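Irnside, Nov 3, 2021 – Ganmont, the operator of visitor attractions, has today announced that the Strömberg Garden and Farm Park at Irnside will stay open through the winter for the first time. Until now the park has closed its gates at the end of the autumn school holiday.

From this month, visitors can walk the 14 hectares of garden, see the farm animals and use the covered picnic barn. The opening hours will be shorter than in the summer, and the water rides remain closed until June.
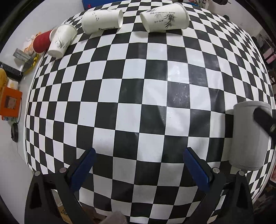 Paper cups and a checkered cloth.

"Many of our guests live close to the park and have asked us for years about the winter months," said Ulla Nordin, Park Manager. "We were careful with the decision, as the paths must be safe also when it is dark early. Now the lights are in place and we are glad to welcome everybody."

The winter season brings work for 22 people, of which 17 were earlier employed only in summer. Tickets are sold through the booking service Clodo, where guests choose their arrival time. Children under two enter free of charge – all other prices are listed at the ticket page. Season cards bought this year are valid also in the winter.

Press contact: Ulla Nordin, Ganmont | © 2021 Ganmont. All rights reserved. | Back to top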